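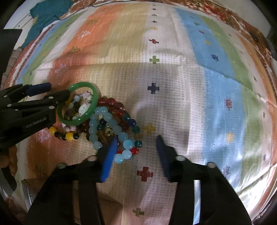 2 min read

Order confirmations not reaching customers after mail change

Status: Resolved
Product: Prallach shop plugin
Opened by: Geert Claeys, Dendidance
Priority: Normal

Problem as reported

We sell beaded bracelets and bangles through a small web shop. Since we moved our mail to Stenach in December, customers get no order confirmation. Orders come in fine and payment goes through. The shop log says "sent" for every message. Password reset mails are also missing. The contact form works, but that one goes to our own address.

Checked so far

Spam folders on three test accounts: nothing there.
Turned the confirmation template off and on again: no change.
Sent a test mail from the plugin settings page: log says "sent", nothing arrives.
Sent a normal mail from the Stenach webmail to the same test accounts: arrives within a minute.

Reply from support

The plugin writes "sent" as soon as it hands the message to the web server, so that line does not tell you much. Please open Settings, Mail, Transport and tell us what is selected. Also check how many messages are in the queue.

Geert Claeys

Transport is set to "Local". The queue shows 900 messages. The shop has only had 30 orders since the move, so I don't know where the rest come from.
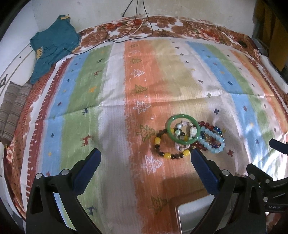 Most of them will be retries. Local transport tries each failed message again until it expires. Please do the following in this order:

1. Pause the queue.
2. Change Transport to "SMTP" and enter the Stenach server name, user and password.
3. Clear the queue. Do not release it, or customers will get the same confirmation many times.
4. Unpause and send one test mail.

Stenach limits outgoing mail to 500 messages an hour on your plan, so set the plugin limit below that.

Geert Claeys

Done. The first test failed with "authentication rejected". I had used the short user name. With the full mail address it worked, and the test mail arrived on all three accounts. I resent the 30 confirmations by hand from the order screen.

Password resets work too. You can close this.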